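Arm bench walk-through, Lasamholm site, February round. Please read the comments as well as the marks -- the marks only tell you half of it, and I do go on a bit in the comments, for which I thank you in advance for your patience.

Marks used: **OK**, **FIX** (before next shift), **WATCH** (look again next round).

## A. Before power-on

- [x] Stop button reachable from the operator's chair -- **OK**. Pressed and reset it twice from a seated position. Lovely firm click.
- [x] Reach line taped on the floor -- **WATCH**. The tape is lifting near the door side. It will last a few weeks yet, but please don't roll the chair over it if you can help it.
- [ ] Arm cables clear of the work area -- **FIX**. There is a thin black cable lying across the tabletop behind the pencil case. Rule 6 of the Datow bench rules asks for cables to be clipped back along the arm, and I would dearly love to see that done here.
- [x] Log sheet filled in -- **OK**. The hour counter read 1,644 and the sheet agreed with it, so thank you to whoever has been so careful.

## B. Work items on the table

- [x] Lidded items fully open before the arm moves in -- **OK**. A half-open lid can swing into a finger pad, and we had a cracked one on the Tsai bench last winter that I still think about.
- [x] Fingers open wide enough for the item, with room to spare -- **OK**.
- [x] Small items sitting inside their compartments -- **OK**, with a comment below.

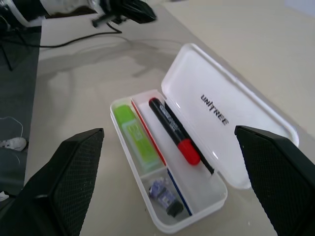
*Item B, pencil case open between the finger pads, marker and pen in the long channel.*

Comment on B: the slim pen lies right up against the marker and tucks partly under its red cap. That's allowed, and I have marked it OK, but anyone setting up a marker pick should know that two things touching may well come up together. If the job calls for one item, give it a little space first.

## C. Arm in motion

- [x] Speed limit set to 50 percent or lower whenever a person is inside the line -- **OK**. Checked on the control screen.
- [x] Hands off the table while either arm is live -- **OK**. I stood by for five cycles and was very pleased with how patient everyone was.
- [ ] Raised boards and other edges entered in the keep-out map -- **FIX**. The pale board stands higher than the table and is much the same color, so it is easy to forget. The map on file in Mimum still shows a flat top.
- [x] Finger plates free of chips at the tip -- **OK**. Checked by hand with the power off, please always do it that way.

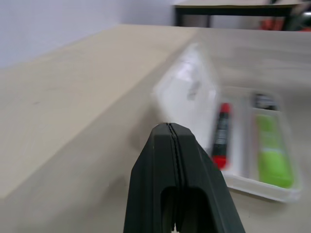

*Item C, finger near the clear tray, raised board to the left.*

Comment on C: please measure the board height at both ends when you update the map. I only had a short ruler with me and didn't trust my own reading enough to write it down. And do save the new map under a new name, so the old one is still there if we need to go back.

## D. Shutting down

- [x] Arms parked before the power goes off -- **OK**
- [x] Small parts put away with lids closed -- **OK**
- [ ] Spare finger pads labeled left and right -- **FIX**. The bag in the drawer has both kinds mixed together, and they really are hard to tell apart at the end of a long day.

Three fixes to close, then: cable clips, keep-out map, pad labels. Initial each one on the sheet by the door when it's done, and leave the floor tape to me -- I'll bring a fresh roll next round.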